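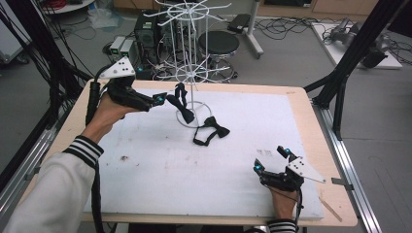 Kirkham Electronic Music Association
Minutes of the Regular Meeting, June

Present: Sun-ja Ko (chair), Si-eun Hwang, Young-sook So, Jong-dae Myung
Apologies: Woo-jin Jang
Minutes taken by: Young-sook So

The chair opened the meeting at 7:05 p.m. and confirmed that a quorum was present.

1. Minutes of the previous meeting

The minutes were approved with one correction. Under item 4, the title of the closing track on the Tronar EP should read "Ra," without the article. Moved by Mr. Myung, seconded by Ms. Hwang. Carried.

2. Matters arising

Ms. Hwang reported that the signed split sheets for the spring compilation have been received from every contributor except Zodico. The chair will write to Zodico again. Payment on that track remains on hold until the sheet is returned.

The question of storing the old vinyl stock was carried over to the next meeting in the absence of Mr. Jang.

3. Label report

Ms. Hwang presented the report. The spring compilation has sold 1157 downloads to date. The strongest single track was the Tronar remix, which was also played on two regional radio programs. Vinyl sales were slower than in the previous year, and the members discussed whether the next release should be digital only. Mr. Myung was in favor. Ms. So noted that the record fair tables depend on having new vinyl to offer and asked that no decision be taken until the fair has been held. It was agreed to return to the matter in the fall.

The Tronar EP has been mastered. Ms. Hwang played the second and third tracks for the members. Mr. Myung considered the low end on the third track to be heavy for club systems and asked whether a revised master could be obtained. The mastering contract allows one revision at no charge. Ms. Hwang will pass on the comment and request the revision, provided the artist agrees.

Resolved: that the Tronar EP be released with four tracks, and that the radio edit be held back for later use. Carried, with Mr. Myung abstaining.

4. Financial report

In the absence of Mr. Jang, the chair read his written report. The balance of the operating account stands at $3795. Outstanding invoices are the poster printing and the final part of the mastering fee. The report recommended that artist advances be suspended until the compilation royalties have been paid out in full. The recommendation was accepted without a vote.

Ms. So asked that future reports show streaming income and download income on separate lines. Mr. Jang is to be informed.

5. Summer night program

Mr. Myung reported on the open-air program. The permit allows amplified music until 11 p.m. - one hour earlier than last year - and the running order has been shortened to three acts. Zodico has been offered the opening slot and has not yet replied. Tronar will close.

The chair asked that set times be printed on the posters this year, following complaints from members who arrived after the act they had come to hear. Agreed.

There was some discussion of the sound check. Mr. Myung prefers that all acts be checked before the gates open. Ms. Hwang pointed out that the closing act is traveling on the same day and may not arrive in time. Mr. Myung will ask for a technical rider in advance and will set up the channel list from it.

6. Production workshops

Ms. So proposed a short course on arrangement for melodic and progressive styles, to follow the beginner course on synthesis. The proposal was welcomed. Members asked that the course description state clearly which software participants must bring. Ms. So will circulate a draft.

7. Other business

A request from a student radio program to stream a live set from the summer night was received. The chair will ask for written terms, including who keeps the recording.

Action items

Ms. Ko: write to Zodico; obtain terms from the radio program.
Ms. Hwang: request revised master.
Mr. Myung: technical rider and channel list; poster set times.
Ms. So: draft course description; inform Mr. Jang of item 4.

The meeting was adjourned at 8:40 p.m.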